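Kettle Care - Your Questions, Our Answers

We love kettles at the Jostik repair café (you may have noticed!) and we get asked about them more than anything else on the bench. If your question isn't covered, come find Girish Bansal at the small appliances table.

How often should I descale?

Once every 6 weeks if your water is hard, and a couple of times a year if it's soft. Look inside with a flashlight - chalky patches mean it's time.

What do you use for descaling?

Plain white vinegar, every time! Pour in 300 ml, top up with the same amount of water, bring it to a boil and leave it for an hour. Then rinse well and boil two rounds of fresh water before you make tea.

Should I clean the bottom too?

Yes please! Everyone shines up the sides and forgets the base. Unplug the kettle, empty it, let it cool completely, then tip it up and wipe underneath with a barely damp cloth, going all the way around the rim. Dry it before it goes back.
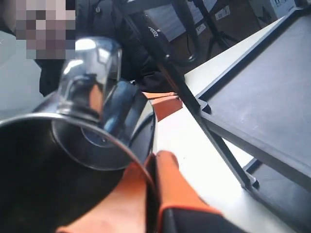 A stainless steel kettle tipped to show its dark round base and bright rim.

How do I get that mirror shine?

A soft cloth and a tiny bit of dish soap, then buff with a dry cloth (old T-shirts are wonderful for this). No steel wool, ever - the scratches are there for good.

Can I put an electric kettle under the faucet to wash it?

Fill it through the lid or spout, sure, but keep the base and any contacts well away from running water.

My green tea tastes bitter. Is it the kettle?

Probably just the heat. Madhu Sengar swears by 185 degrees for hers, so try letting the water sit a few minutes after it boils.

Do I need to book?

No, just walk in. We're open until 2 in the afternoon, and we take a break in December.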